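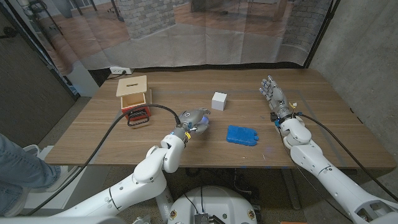 Packing a lidded box with two arms: are we there yet?

culmont_dave
May 2024
Target is ice pack into the box, lid on. We logged 1,845 attempts in March. Placing the pack is fine. Seating the lid is where it fails.

a.jadoon
What counts as a fail? A lid sitting a bit crooked would pass in my kitchen.

culmont_dave
Any visible skew.

Valter C
Too strict for home, too loose for a shop floor. At Bettencourt a skewed lid jams the line. I'd still use a person.

odaler11
Disagree. Fingers are the wrong tool for a flat lid. Try suction and rerun 2,000.

a.jadoon
Suction on a lid with a slot through the middle?

odaler11
Off-centre cup.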